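Home Shop Laundry & Closet Table Covers Care Guides Cart

Pruvthorpe Grid Folding Cover, White with Black Lines
Item 2171

A folding cover is a sheet with lines on it. We would love to tell you there is more going on, and our sales department has asked us to, but you can see the price and you have probably met a sheet before.

The Pruvthorpe cover goes over a table you already own and gives you straight lines to fold against. Line the hem up with one line, bring the sleeve over to another, and the second shirt will come out the same width as the first. People who fold by eye tell us they have no need of this. We have seen their drawers.

The ground is white and the lines are thin and black, in plain square cells. We did try a version with a shirt outline printed in the middle. It suited one size of shirt, and the rest of the wardrobe hung over the edges looking guilty, so we went back to squares. Squares will put up with a bath towel, a toddler's pajamas or a pair of jeans with equal patience.

Sizes and fit

The cover comes in two sizes. Wullport is the small one, meant for card tables, dryer tops and the end of the kitchen counter that has not yet been claimed by mail. Tang is the large one and covers a regular dining table with enough left over to tuck under. If you are between sizes, buy Tang. A big shirt opened out flat takes up far more table than anyone remembers, and you still need somewhere to put the pile.

Neither size grips the table by itself. The Dutov clips (sold separately, sorry) hold the corners down and come in packs of 5, four for the corners and one to lose.

Care

Machine wash cool, hang to dry. Iron on low from the back if the creases bother you. Do not bleach; the white will thank you and the black will leave. We ran our shop sample through the wash 11 times before we got bored, and the lines were still there.

In use

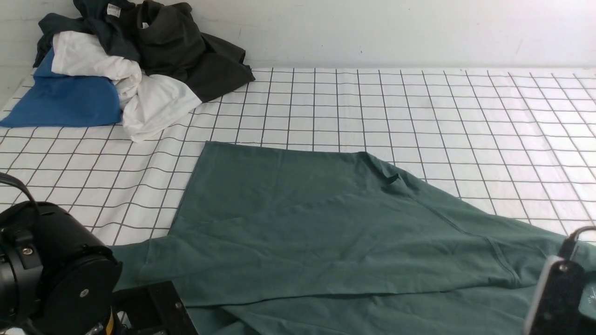 By the Pruvthorpe shop desk, December

The dark teal-green T-shirt takes up most of the grid, with part of it folded over on itself and the hem showing along the lower portion. Dark cotton is where the black-on-white lines earn their keep, as the edge of the shirt stands out clearly against the squares. The rest of the load is heaped at the back by the wall: something royal blue, a crumpled white T-shirt, and a couple of darker things in no particular order. We sell nothing that fixes the heap.

Start with the biggest item while you still have the will. Smooth it from the collar down, set one straight edge on a line, and fold in whole squares. Socks can be done on the grid too, though we would gently ask why.

Orders leave our warehouse in a flat mailer. The cover arrives folded, rather well, and you will not get it back in there. Returns are accepted unwashed, in any shape you can manage.

Back to Table Covers Next: Dutov Clips Contact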